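Fenudden Zip Storage Bag, Large
Home > Storage > Bags and Covers

Most cupboards contain one jumper you love and six that are in its way. The Fenudden is for the six. It is a big, clear bag with a zip, and we have tried hard to find something cleverer to say about it.

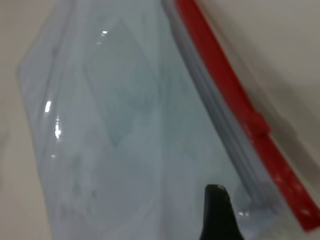

Clear plastic with a red zip.

Put in bedding, winter coats or the curtains from your last house that fit nothing in this one. You can see what you've packed without opening it, so the good towels need never again be mistaken for the dog's.

Sold in packs of 2. Each bag holds up to 7 kg, though you are the one who has to lift it on to the wardrobe. Wipe clean with a damp cloth. Do not iron — we had a letter.
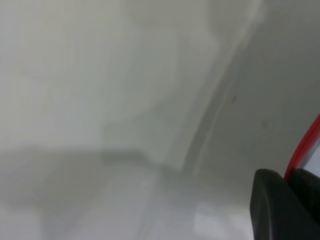
Folded flat, the bags take up very little room, and a drawer will swallow a pack with space left for the takeaway menus. Make sure whatever goes in is properly dry first. A damp duvet sealed up in October is a nasty thing to meet in spring.

The zip runs best if you hold the end with one hand and pull with the other. Tugging it round a corner over an overstuffed pillow is a popular method and we can't recommend it. 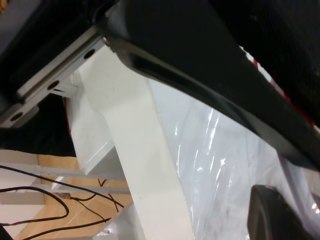
Will it fit a king-size duvet?
A summer-weight one goes in easily. For a thick winter one, order the Jermont, our extra-large bag, and kneel on the duvet for a bit before you start.

Stock: 900 packs at our Laltosville warehouse
Delivery: standard post, or collect from the Phan shop counter
Returns: unused, in the original wrapper
Page updated Nov 5, 2025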